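July 2018

Up before six to call the bus company, because their office opens early and the line is clear at that hour. The woman who answered said our booking was still marked as a hold. I told her we had paid the deposit in the spring. She found it after a few minutes under the wrong spelling of Anju's last name. They had her down as Unyal. It is Uniyal, and I spelled it out twice, and she read it back to me twice. So we do have a bus for the wedding.

The bus is a twenty-eight seater with a step that folds down, which matters for Anju's grandmother and for my uncle. The balance is $1,314. I had $1,119 written in my notebook from the first quote, so I asked what the difference was. Part of it is the extra hour at the end of the night and part is a fuel charge that was on page two of the contract. I went back and looked and it was there. I paid it. I didn't want to spend the week arguing over a fuel charge.

The plan as it stands: the bus picks up at the Gistside hotel at 2:15, then stops at the church lot in Skeltmont for the people who are staying with family, then goes up to the hall. At night it makes two runs back, one at ten for the older people and anyone with kids, and one at 12:30 for everyone else. The driver can't wait past 12:45. I have to get that onto the card that goes in the hotel rooms, and I have to say it in a way that doesn't sound like a threat.

Anju came over at lunch and we went through the guest list for the rides. We have 94 guests coming. Fewer than half want the bus, and the rest are driving or live close enough. Four people have not answered at all. She called two of them from my kitchen table. One is driving. The other said she thought the wedding was in September, and there was a long quiet part of the call while she looked at her calendar. She can come after all, but she will need a seat on the bus.

Anju is calm about all of it. I was not calm at my own wedding, and I only had to move thirty people across a parking lot. She ate half a sandwich and asked if I thought the band would want to ride too. I said the band has a van. She said she knew that, she just wanted to check that somebody had asked them. So I sent them a message, and yes, they have a van.

After she left I drove over to Gökçe to settle the food for the ride. It's the small bakery behind the post office. I had been thinking of trays, but the owner said trays slide on a bus and I should do paper bags, one to a seat, with a cheese roll and two cookies. She has done it before for a school trip. No powdered sugar. I ordered enough for every seat plus six over. She wants the final number three days ahead and cash or check.
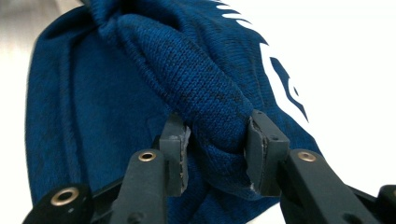 Navy knit, for after dark.

It gets cool up at the hall once the sun is gone, even in this month, and I've told people so on the card. Last summer we were up there for the Zondex company party and half the women ended the night in their husbands' jackets. Anju's mother is bringing a box of shawls. I'll leave a couple of old blankets on the back seat of the bus too, if the driver lets me.

Called the driver in the afternoon. He sounds fine. He drove the road to the hall once, years ago, and remembers the turn by the grain store being tight. I said I would go up and measure the gate. He said no need, he would go and look for himself on his day off. I think I may go and measure it anyway — the second gate, the one past the pond, is narrower than it looks, and in June the delivery truck had to back all the way down to the road.

The other open question is music on the bus. It has a speaker system and a plug for a phone. My brother has offered to make a list. His last list ran to 654 songs and started with nine minutes of drums. I said thirty songs, nothing over four minutes, and something Anju's grandmother could stand to listen to for the first half of the trip. He said he would see.

Supper was eggs. Wrote the room cards out by hand to see how long the words would run, and they are too long. Cut the part about parking. Kept the pickup times, the stops, the driver's number, and the line about bringing something warm.

Tomorrow: print shop when it opens, check to the bakery, ask the hotel where the bus can stand without blocking the front doors. Call the last two guests again. Find the tape measure.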